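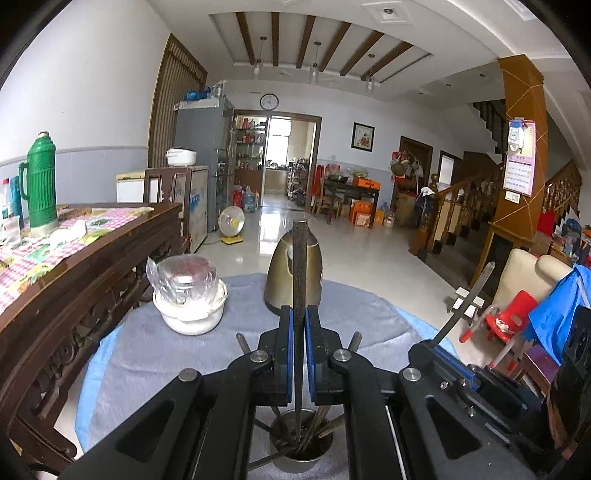
Keeping chopsticks fresh at the table

I love having chopsticks out where everyone can grab a pair, and a plain metal cup is still my favourite home for them! Stand them narrow tip down, square end up, so fingers only touch the part you hold.

Wash them in hot soapy water, rinse, then dry them flat on a towel overnight -- wood put away damp soon smells musty. Give the cup a good scrub every week too, right down into the bottom, and let it dry upside down.

Old sticks go rough at the tips. A quick rub with fine sandpaper and a drop of food-safe oil works wonders, but any that are split or furry should go. Mine now prop up the pea seedlings in May, and 14 of them make a lovely little fence!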